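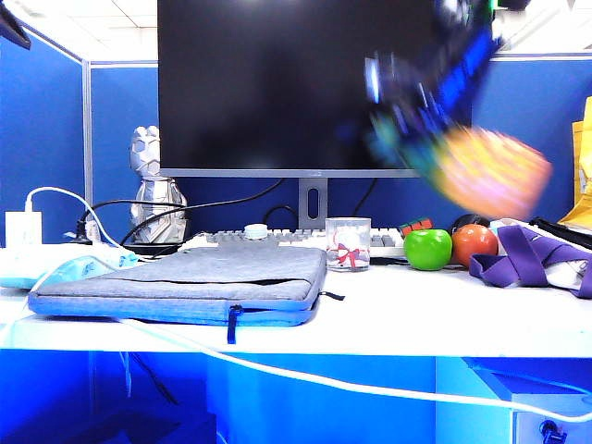

Desk cell, arm mid-swing next to the monitor.

Search tickets Enter keyword or ticket no. Go

Ticket 556
Product: Tarawneh teleop kit, with Ondari recorder
Site: Bokusar, desk cell
Opened: 24 May 2020
Priority: medium (was high, see below)
Status: open

Problem
Arm lags then jumps when driven by remote. Operator moves the hand controller, nothing, then arm catches up all at once. Fine for short moves near the keyboard, bad on long swings across the desk. Recorded demos unusable for training, the jump gets saved as if we meant it.

Hand guiding (grab the arm and walk it through) is OK. No jump at all. So probably not the motors.

What we were doing
Pick and place on a normal messy desk. Small stuff: fruit, Rubik's cube, toys. Clutter is on purpose, please don't tell us to tidy up first. Target was 79 clean demos for the Dresodier job. Got through a handful then it started.

Tried so far
- Power cycled controller and arm. No change.
- Swapped the network cable. No change.
- Moved the operator station closer. Maybe a bit better? Can't say for sure.
- Turned speed scaling down to half. Jump is smaller but still there, and the demos come out painfully slow.
- Unplugged wrist camera. Lag gone. Plugged back in, lag back within up to 4 minutes.

So it's the camera stream or something sharing with it. Lowered priority because we can record without the wrist view if we have to, but the Dresodier people want both views.

Reply from support
Thanks for the log. Which port is the wrist camera on? If it's on the same hub as the hand controller, split them. Also check the recorder isn't set to save full size frames from both cameras. Please send a wrist view from a normal run, gripper open.

Update
Same hub, yes. Didn't know that mattered. Moved hand controller straight to the PC. Recorder was on full size for both, dropped the wrist one a step. Wrist view from one of the runs:

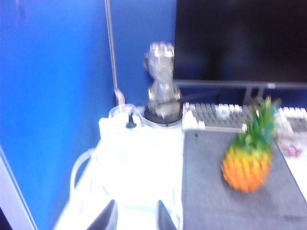 Ran 8 demos after the change. First six good, no jump, fingers go where the operator's hand goes. Number seven had a small hiccup near the end, colour on the wrist view went washed out for a sec at the same time. Last one good. Also noticed white surfaces blow out badly in the wrist view, is there a exposure lock? Can't find it in the menu.

Reply from support
Exposure lock is under Camera, Advanced, tick Manual. Set it with the arm parked over the brightest part of the desk. Auto exposure can drop the frame rate while it hunts, might explain your hiccup. Don't delete demo seven, we'd like the timing file.

Update
Found it, thanks. Set to manual, havent done a long session yet. Timing file for seven attached. Will also redo the early demos by remote, not mixing in the hand guided ones as the wrist angle is different and the traning run got confused last time we did that in March.

Leave open till we've done a full set.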